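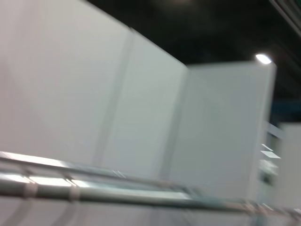
1/ Garment cell at Grultcombe: setup and upkeep notes
Posting these as a thread for anyone running a wrist camera against a clothes rail. The cell is one arm, two parallel metal rails, white walls. The task is hanger pick and place.

2/ Exposure first. White panels fool auto exposure, and the shutter then drifts long in shade. We lock it at 4 ms and set the gain by hand. Any frame taken during a fast traverse is thrown away. The arm has to settle before the detector is allowed to look.

3/ Rail datum. Touch off on the near rail at both ends, then on the far rail. Do not assume they are parallel. Ours were 2 mm out after the last move, enough to put the fingers beside a hook shank. The Drutik controller stores each rail as its own frame, so use that.

4/ Bare metal tube throws a bright streak along the top, and a wire hook crossing it is thin and much the same colour. We search for the shank below the tube and work back up to the curve. Matching on the curve alone gave false hits on the highlight.

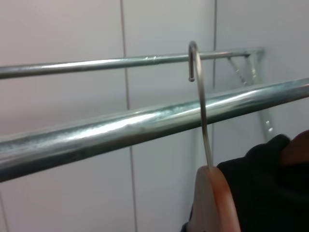 5/ Iida Nieminen asks whether matt tape on the rail would be simpler than changing the search. We tried it. The hooks drag on the tape edge and the place position shifts. Bare tube stays.

6/ Finger pads. Inspect every 38 hours of running and change the pair together. A worn pad shows up as the hanger rotating about the hook on lift. Wipe the lens cover at the same stop, dry cloth only, then rerun the touch-off.

7/ Spacing. Hooks that sit close together are the main cause of failed picks, with shoulders overlapping below and dark fabric hiding the gap. Minimum pitch in the program is now 14 mm at the hook. Under that, the arm takes the outer hanger first.

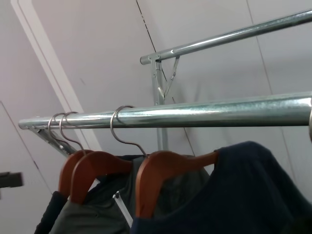
8/ Dark knits and jackets also need the approach slowed, as heavy garments swing and the next pick inherits the swing. Dwell after release is set per garment class in the job file.

9/ Still open: cable strain relief at the wrist. The present clip works loose. A Bergate bracket is on order for December and I will post the part drawing once it has been fitted.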